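Pravberg Open Day (robotics demonstration)

The Pravberg Open Day is a yearly afternoon of robot demonstrations, held on a Friday in the old tram sheds at Flitotitz, and I've been keeping this page going since my first visit.
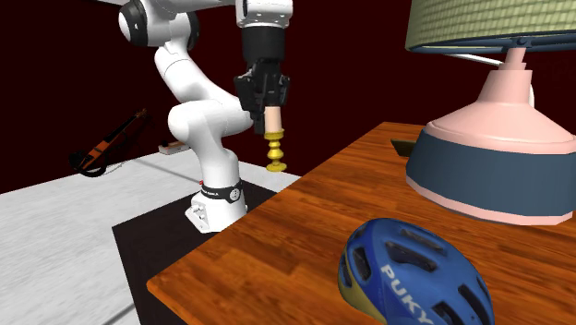

A reader wrote in to say the simulator is the dull half of the day and that people only come for the real arms – well, I don't agree! The simulated sessions run on a program called Kettle, which puts a white arm beside a wooden table and gives it household bits to hold, say a small yellow-footed thing shaped like a candlestick, with a lamp and a PUKY bicycle helmet sharing the tabletop. I could watch it for ages.

Format
Doors open after lunch and the hall takes 200 people. Each Kettle session lasts 40 minutes, with a talk first (a bit long, if you ask me) and then questions. You can ask for an object to be moved and the next run starts from there, which the children love.

Tava
Tava is the control software, written at Pravberg, and the same version drives the simulated arm and the 4 real ones in the back hall. Visitors over 12 used to get a turn at the controls, but the queue got silly and it's now done by ticket – 60 of them, handed out at the door.

Getting there
The tram stops right outside. Parking is hopeless, so I'd leave the car at home. Tea is served until five.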